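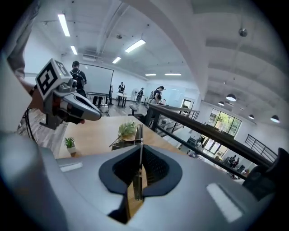
Section 6. Placing and Caring for Potted Plants on Wooden Tabletops

6.1 Scope

This section applies to all live plants kept on shared wooden tables in Clallness residences and study areas, including tables on upper levels. It covers preparation of the tabletop, placement of pots, watering, and removal for cleaning. Plants that stand on the floor are covered in Section 7. Hanging plants are not permitted over tables.

Residents and staff should read the section through once before moving any plant. Questions may be directed to Yvette Lévesque in the Furnishings Office.

6.2 Items Required

Two soft cotton cloths
One saucer or liner for each pot, with a raised lip
Felt or cork pads, self-adhesive
A watering can with a narrow spout
Zamia surface oil (for unfinished or worn tabletops only)
A plant label for each pot

Saucers, pads, and labels are kept in the supply cabinet on each level. Surface oil is issued on request and must be returned the same day.

6.3 Preparing the Tabletop

1. Remove loose items from the area where the plants will stand.
2. Wipe the surface with a barely damp cloth, following the grain of the wood.
3. Dry the surface at once with the second cloth.
4. Inspect for rings, lifted grain, or soft spots. Report any damage before placing a plant over it.
5. If the surface is worn, apply a thin coat of oil and allow it to cure for 9 hours. Keep the table clear during this time.

CAUTION: Do not use spray polish, bleach, or abrasive pads. These products leave light-colored tabletops cloudy, and the marks cannot be removed without sanding.

NOTE: Tables with a factory lacquer do not need oil. The finish type is written on the card fixed to the underside of each table.

6.4 Placing the Plants

1. Attach pads to the underside of the saucer. Square saucers take one pad at each corner. Round saucers take three, evenly spaced.
2. Set the saucer on the table and press lightly to confirm that it does not rock.
3. Lift the pot with both hands, one beneath the base. Do not lift a plant by its stems or by the rim of the pot.
4. Lower the pot onto the center of the saucer.
5. Place small plants with stiff or spiky leaves near the end of the table, away from seated users. The leaf tips should be at least 6 inches from the nearest seat.
6. Place larger, leafy plants farther along the table, where the foliage has room to spread. Leaves should not rest against chair backs, trays, or other items.
7. Turn each plant so that its fullest side faces the room.

CAUTION: On upper levels, no pot, saucer, or watering can may be set on a railing or left where it could be pushed over an edge. A fallen pot can cause serious injury to persons below.

NOTE: White and pale pots show soil marks quickly. Wipe the outside of the pot after placement, paying attention to the lower corners of square pots.

6.5 Watering

Plants should be watered according to the label and not by habit. Most losses reported to the Furnishings Office have been due to excess water.

1. Test the soil with a fingertip to the depth of the first joint. If it feels moist, do not water.
2. Hold the spout close to the soil, beneath the leaves.
3. Pour slowly and stop when water first appears in the saucer.
4. Wait about 70 minutes, then empty the saucer.
5. Dry the underside of the saucer before returning it to the table.
6. Initial the watering card.

Plants with fine or feathery foliage should not be misted in place. Carry them to the utility sink, mist them there, and let the leaves drain before returning the pot to the table.

CAUTION: Keep water away from electrical cords and equipment on or near the table. If water is spilled near a cord, do not touch the cord. Clear the area and notify the building desk.

6.6 Light and Position

Give each plant a quarter turn every 2 weeks. Move the saucer together with the pot, and check the wood beneath it each time. A slight difference in color where the saucer stood is normal in new tables and will even out if the position is changed regularly.

From May through the end of summer, plants standing in direct afternoon sun should be moved toward the middle of the table. If the leaves pale or curl, contact the Furnishings Office before changing the watering schedule.

6.7 Removing Plants for Cleaning or Events

1. Consult the room calendar for the name of the person who booked the table.
2. Move the smallest plants first, and place them on the holding shelf.
3. Carry larger plants one at a time. On stairs, a second person should go ahead to keep the way clear.
4. Stack the empty saucers with a cloth between them.
5. When the table is free again, return each plant to the position shown on its label.

Plants must not be left on the floor of a walkway or landing, even for a short time.

6.8 Reporting

Damaged tabletops, broken pots, and pests should be reported on Form Stistine 2, available at the building desk. Include the table number and the plant label number. Norbert Vida reviews the forms for the residences, and Arūnas Pärn reviews those for the study areas. Replacement plants are ordered at the start of each term.

Section last revised 6 February 2024. Approved by Ingegerd Hägglund, Furnishings Office.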